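Bottle return and sorting at the Stallel building
Progress report to Bravido, second period
Prepared by Nour Farah, 29/10/2026

The sorting point on the ground floor has now been open for the whole of the period. The grant paid for the table, the sacks, the scales and the first set of signs. Spending to date is $600 on equipment and supplies, which is within the amount agreed for this stage. Receipts have gone to Aravind Suvarna with the quarterly return.

Collection runs from 14 drop boxes, one more on each side of the building than in the first period. The boxes near the vending machines fill fastest and are now emptied in the morning as well as the evening. The two in the upstairs hallway were getting coffee cups and food wrappers mixed in with the bottles. We moved them next to the regular trash cans and the problem has mostly gone away.

Sorting is still done by hand on the table. Bottles are tipped out, checked for leftover liquid, and split into clear and colored plastic. Caps and labels are the slow part. Our buyer, Pliltton, takes the bottles with labels on but pays less for them, and will not take a mixed sack where the green ones have been left in with the clear.

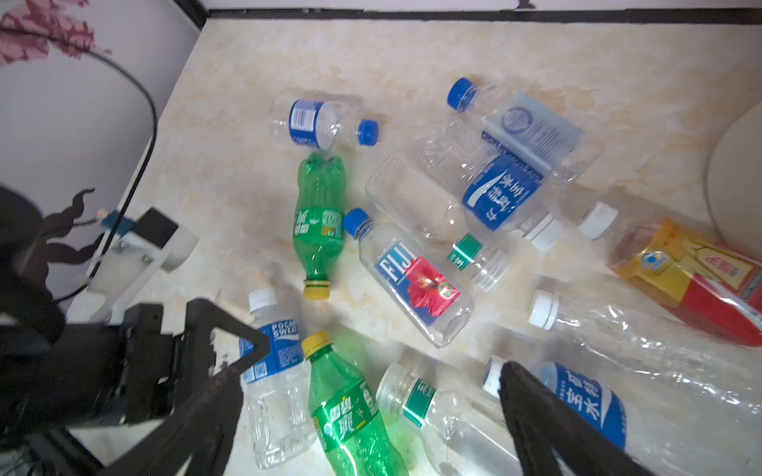 Imported drinks have made up a larger share than we planned for. The first sorting sheet only listed brands sold in the building, and people bring in a lot from outside. The new sheet goes by color and type of plastic, with no brand names on it, and it fits on one page. Bottles that come in crushed go in the same sack as the rest of their color. Pliltton confirmed this in writing, so we have stopped setting them aside.

Some bottles arrive without a cap. These are accepted. Loose caps go in a separate tub, and the tub is picked up by Ertürk when full – it has been picked up once so far.

Training took longer than expected. We had planned one short session per group and ended up giving two, the second one at the table with real bottles. We have 20 people trained, and 5 of them can run a shift without help. The written instructions were changed after the second session, mainly the part about neck bands, which several people had been leaving on after pulling the main label.

Two things are behind schedule. The sink for rinsing has not been connected, and sticky bottles are being wiped down or sent back to the drop box owner's floor for rinsing there. The building office says the plumbing work is on its list but has not given a date. The second set of signs is also late. The proof came back with the clear and colored columns switched and had to be redone.

For the next period we plan to get the sink working, put up the new signs and start weighing each sack before pickup. At present we weigh only the full load, so we can't tell how much comes from each side of the building. We would also like to move $100 from the sign budget to replacement sacks – the thin ones split at the corners. Please let us know if that needs a formal request.

The next report will follow in December.

Filed under: Project Updates, Waste & Recycling
Contact us | © 2026 Stallel | Back to top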